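Narkcombe Hand-Held Gripper Kit — Equipment and Budget Planning

Tararside / Collection equipment / Narkcombe two-hand kit

Page revised 11/8/23

Overview

The Narkcombe kit is a pair of hand-held grippers with marker blocks, sold for teams that want to record manual work before they spend money on a robot arm. A person wears or holds the grippers and does the job. The recordings are then used to train a policy, or just to find out whether the job suits a two-finger gripper at all. Many of our customers buy it for the second reason first.

The kit is sold by Tararside and serviced from the same address. The software license is separate and comes from Sesero.

What is in the kit

Two gripper bodies, left and right
Two marker blocks, each printed with square fiducial markers on its faces
Four pairs of gripper fingers (two short, two long)
Hand straps, white, two sizes
Two data and power cables, black
One hard case with cut foam
Calibration board

A head camera is not in the standard kit. Order it as option H if you want a view from the operator's side. Most training setups we quote for now include it.

Typical work

Buyers usually have a table task in mind, such as sorting or packing. The kit handles those, but the jobs that decide how much equipment you need tend to be the ones done away from a table. Window cleaning is a good one to plan around. The operator stands, the arm is held out at chest height or above, and the cloth has to be gripped well enough to be pushed along a pane and into the bottom rail.

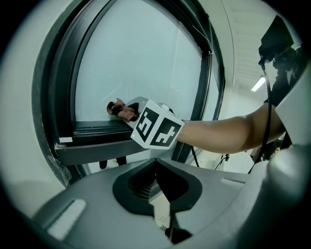
Planning for cloth and wiping work

Cloth is hard on gripper fingers. A bunched cloth is thick in one place and thin in the next, and the grip has to hold both. We suggest the short fingers for frames, sills and corners. The long fingers reach further but flex more under side load, and on glass this shows up as chatter.

Allow for spare finger pads. With daily wiping work, a set of pads lasts 58 hours of recorded use in our own bench rig. Dry table work is much easier on them. Pads are sold in packs of ten.

Frosted or matte glass is a reasonable first surface. Clear glass gives stronger reflections, and the wrist cameras will need their exposure set by hand. If the site has both, record the frosted panes first and leave the clear ones until the operators know the equipment.

Cables and reach

The standard kit is wired. Each gripper has a black cable that runs back to the recorder, and the cable needs slack. For a seated task the supplied length is fine. For a standing task at a window, order the long cable set (option C2). Where there is a monitor on a stand nearby, keep the monitor cable and the gripper cables on separate sides so the operator can turn without dragging one over the other.

A clear floor area matters more than people budget for. The operator at a window needs room to step sideways, and with two grippers on, both hands are occupied. Somebody else has to move the furniture.

The marker blocks have to be seen by at least one camera for most of the recording. Plan the job so that each block faces outward. A cloth folded large enough to cover the hand can be too large for the block as well — cut it down, or fold it smaller and change it more often.
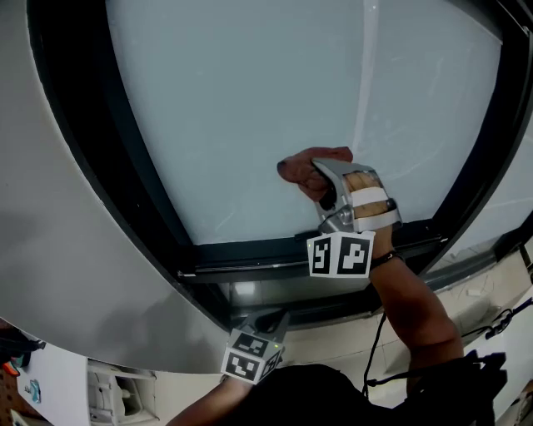 Long sleeves are fine as long as the cuff stays clear of the block. A wristband under the strap helps operators with narrow wrists, and it costs nothing to try before you order the smaller strap size.

How many kits to buy

One kit per operator station is the usual answer. Two operators can share a kit if they work alternating sessions, but the straps have to be refitted and the calibration checked at each change, and this takes a few minutes every time. If you plan more than three changes in a day, price a second kit.

For a single task in a single building, we advise customers to budget for 400 usable recordings. A usable recording is one with both markers tracked and the task finished. Expect to throw some away, mainly in the first week. A project covering several rooms and several kinds of surface should plan closer to 2000, and should have two kits from the start so that one can be sent in for service without stopping work.

Weight and operator time

Each gripper weighs some 373 grams with short fingers and strap fitted. It does not feel like much on a table. With the arm raised to a pane it is noticeable after a while, so put breaks into the schedule and into the labor line of the budget. Customers who budget for a full day of raised-arm recording from one person generally come back and revise it.

Options and spares

H — Head camera with adjustable band
C2 — Long cable set, pair
F1 — Short fingers, pair
F2 — Long fingers, pair
P10 — Finger pads, pack of ten
M — Replacement marker block, single
S — Strap, white, small or large (state which)

The older Imrie marker blocks fit the Narkcombe bodies but use a different pattern set. Do not mix the two in one session. If you already own Imrie blocks, ask for the conversion file when you order, and relabel the blocks once it has been loaded.

Ordering and lead time

Kits are built to order. Spares ship from stock. Orders for kits that must arrive before the end of March should be placed by the end of the year, as the spring build fills early. University and school buyers can ask for a split invoice across two budget years.

A one-week loan kit is available in most regions. The loan fee is taken off the price if a kit is bought within the same quarter. Loan kits come with short fingers only, so add F2 to the request if you need the long ones.

Warranty covers the gripper bodies, the cables and the head camera. Pads, straps and printed marker faces are treated as wear items. Send returns in the original hard case, with the fingers taken off and packed in the lid pocket.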